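How to Shorten and Secure the Strap on a Crescent Sling Bag

Applies to nylon sling bags with a single webbing strap, a side-release buckle and a sliding adjuster. Time required: 9 minutes per bag, longer if the strap end has to be resealed.

What you need

Tape measure
Fabric marker or tailor's chalk
Sharp scissors
Lighter or hot knife
Needle and polyester thread, or a sewing machine with a size 16 needle

Step 1. Set the working length

Put the bag on over the clothing you normally wear with it. Pull the adjuster until the top seam of the bag sits just below the ribs. Mark the webbing on both sides of the adjuster, take the bag off and lay the strap flat. Measure from anchor to anchor. On the small Ralloson sling used for this page, the working length came to 44 inches.

Step 2. Check the webbing before cutting

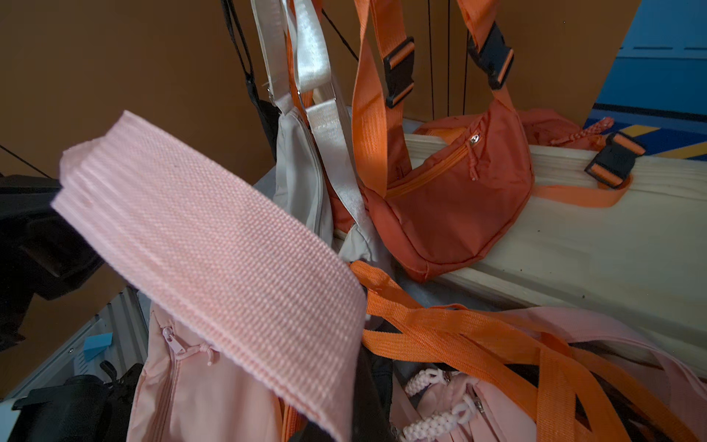

Webbing should be inspected along its full length, both faces, under a direct light. Run a fingernail across the weave and look for pulled yarns, glazing near the buckle and wear at the folds. The end needs the closest look. The wide pale pink strap has a fine diagonal twill, and its folded end has started to fray slightly. Fraying of this kind is trimmed and resealed. If the damage reaches the stitching at an anchor point, replace the whole strap.

Step 3. Cut and seal

Leave a tail of at least 4 inches past the adjuster mark. Cut straight across with one pass of the scissors. Hold the cut edge close to the flame without touching it until the yarn ends fuse, then let it cool for a full minute. Cotton webbing does not melt. Fold it twice and stitch it.

Step 4. Fold and stitch the end

Fold the sealed end over by half an inch, then again by the same amount. Sew a box with a cross through it. The fold acts as a stop and keeps the webbing from running out of the adjuster.

Step 5. Rethread the buckle

Pass the webbing up through the slot nearest the body of the buckle, over the center bar and down through the outer slot. The tail must lie on the side facing away from you when the bag is worn. Close the buckle and pull hard on both sides. If the strap creeps, it is threaded backward.

Notes

Jekex replacement buckles are sold by slot width. Measure the webbing, not the old buckle.

Keychains and cord loops should be clipped to the bag body. On the strap they catch in the adjuster.

Repeat the Step 2 check every August, or after any machine wash.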